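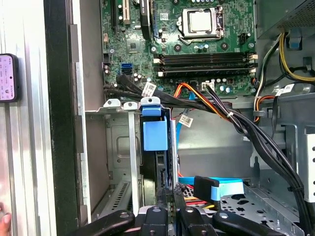 Re: [fluvville-tinkerers] Stripping old office towers, where do I even start?

Date: 2020-03-16
List: fluvville-tinkerers
In reply to: Stripping old office towers, where do I even start?

> Hi all, first post here after reading along since September. I ended up
> with a stack of old office desktops and I'd like to make a few good ones
> out of the pile. I've put memory in a machine before and swapped a hard
> drive once, but I've never taken a cooler off and I'm a bit scared of it.

Welcome! And oh boy, I know that pile. Mine came to 21 towers at its worst, all down one side of the garage, and I'm finally down to the last 4. So this got long, sorry, skip around as you like. The one on my table at the moment is a Dell with the green board, side panel off, cooler off, memory out. That's the stage where I like to stop and look things over before deciding what it's going to be when it grows up.

> Does it matter what order things come out in?

A bit, yeah. I do the memory first. Push the tabs at the ends, the stick pops up, done, into an antistatic bag with a strip of masking tape saying which machine it came out of. Then any cards, then the drives, then the cooler. Some people leave the memory in until the end and I've never understood it, you've got your big hands and a big screwdriver right over the top of it while you're wrestling the heatsink. Get it out of the way!

The cables I leave alone for as long as I can. Office machines like these are usually bundled up pretty nicely at the factory and once you've undone it you will never get it that nice again. On mine there's a fat bundle of black ones with a little white cable tie on it, and the only thing I'd do in there is tuck it over so it isn't lying across where I'm working. Don't snip a tie just to get slack. If you really must cut one, have a new one ready before you cut.

Also, leave the barcode labels on the cables. I peeled them all off my first machine to make it look tidy (why??) and then spent an evening trying to match a spare cable to it with nothing to go by.

> The cooler is what worries me. Somebody told me you can pull the processor
> right out with it if the paste has gone hard.

You can, I did it once and my stomach dropped. What helps is running the machine for ten minutes or so before you start, just sitting in the setup screen, so the paste softens up. Then shut it down, pull the plug out of the wall, hold the power button for a few seconds, and get going. Loosen the screws a couple of turns each, going corner to corner. When they're all free, don't yank. Twist it gently, left, right, left, and you'll feel it let go. THEN lift.

If the chip stays put under its frame with the lever down, leave it there until you've got a reason to open it. The socket is happier covered, and so am I. If you do need to swap the processor, the lever goes down a hair, out sideways and up, and the frame comes with it. Look at the little notches on the edge of the chip before you lift it out. Straight up, by the edges, no sliding. I keep an old plastic tray for mine.

For cleaning I use rubbing alcohol and coffee filters. Paper towels leave fluff. New paste, a blob the size of a pea, in the middle, and let the cooler spread it. I've been using the Dulilau stuff that Romis sells by the register and it's fine, nothing special, cheap. I bought the Vörös before that and it was so stiff in the cold garage that I bent the plunger on the syringe. Maybe it's lovely in July.
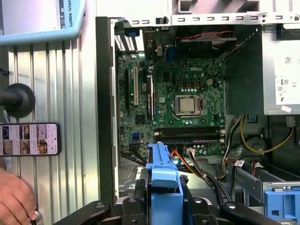

Anyway, with the cooler gone you've also got the best view of the board you're ever going to get, so use it. I take a flashlight and go over all the capacitors looking for any that are bulging on top or have crusty stuff at the bottom. Then the slots. Dust loves to pack down into an empty expansion slot, and a soft paintbrush gets it out better than the canned air does, which mostly just moves it into the next slot over. Same with the ports at the back. Have a look in each one, I've found staples, a chunk of somebody's pencil, and half a cracker.

Check the fan wire while you're there. I like to see where it runs before I put the cooler back, so that it doesn't end up pinched or resting on a blade. Ask me about the noise THAT makes at two in the morning.

> Should I take the motherboards out too, or leave them in?

Leave them in unless something's wrong! I pulled every single one out in my early days and all I got was a coffee can with almost 200 screws in it and no idea which went where. These days the board only comes out if it's dead. You can do the paste, the memory, the drives and a decent cleaning with it sitting right there in the case.

Power supply, same deal. Unplug it from the board if you want to test it by itself, but squeeze the clip on the big plug and rock it out by the plug. Never pull on the wires. And please don't open the supply itself, not even for the dust. I brush the grille from the outside and that's that.

> And what do people do about drives? None of mine came with one.

Small solid state ones, all the way. You don't need a big one for somebody who does email and a bit of homework. Before you buy anything, count how many SATA sockets are free on the board and check the cables are still in there. I've got one light blue one in this Dell, and in some of the others they'd walked off along with the drives. Also try the plastic latches on the drive bays, the blue ones, with a light thumb. They get brittle and I've snapped two by being in a hurry.

One more thing and then I'll shut up. Write it all down! I have a spiral notebook with a page per tower: what memory came out, what went in, whether it beeped. When you're doing one machine you think you'll remember, and with six on the go you won't remember your own zip code.

If you're anywhere near Fluvville and short on memory, let me know on the list what type you need. I've got a shoebox of the older kind, all tested, and I'd much rather it went into somebody's tower than sat on my shelf. Happy to trade for a working optical drive, black front if you've got one, the beige ones look terrible in these cases.

Oh, and which model numbers do you have? You didn't say, and it makes a difference for the cooler screws.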